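Robot arm gets a turn at the coffee machine in Clorholm

CLORHOLM, 14 Jan 2022 — Making a cup of coffee from a capsule takes most people less than a minute and very little thought. For the engineers at Clindine, a small automation firm in Clorholm, it has taken up most of the time since July.

The company is teaching a two-fingered robot arm to do ordinary kitchen and break-room chores. Coffee was picked first, and the firm has now logged 1628 attempts at one part or another of the job. It says the full routine, from picking up a capsule to handing over a drink, has gone through without human help 132 times.

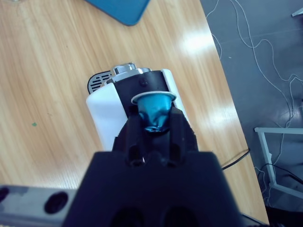 The gripper holds a blue capsule over the coffee machine at Clindine.

Capsules are one of the harder parts. They are light, slick and easy to dent, and the foil gives way if the fingers close too hard. Too little force and the capsule turns in the grip, so that it no longer lines up with the slot. Clindine says most of its failures come at this step.

Glasses cause a different sort of trouble. Clear surfaces are hard for cameras to read, and the software can misjudge where a rim starts.
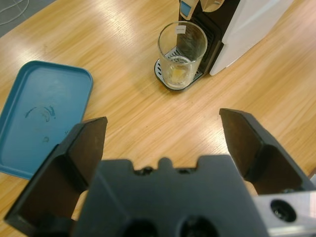
The firm also wants the arm to wipe up after itself, a job it has barely started on. Drips and smudges look different every time, and a cloth changes shape as it moves.

Speed is another problem. A good run takes 15 minutes, and the company would like to bring that down before it shows the system to customers. Nitden, a chain of repair shops that has asked for a trial, wants an arm that can also sort small parts and put tools back at the end of a shift. 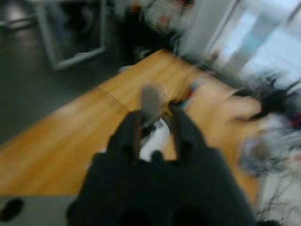 Clorholm Business Desk

That trial is planned for a shop on Tremblay Street and is set to last 60 days. Staff there will keep a log of every time they have to step in — the number both companies say they care about most.

Clindine has not set a price for the arm and says it has no plans yet to sell it for home use. Work on loading a dishwasher is due to begin after the trial ends.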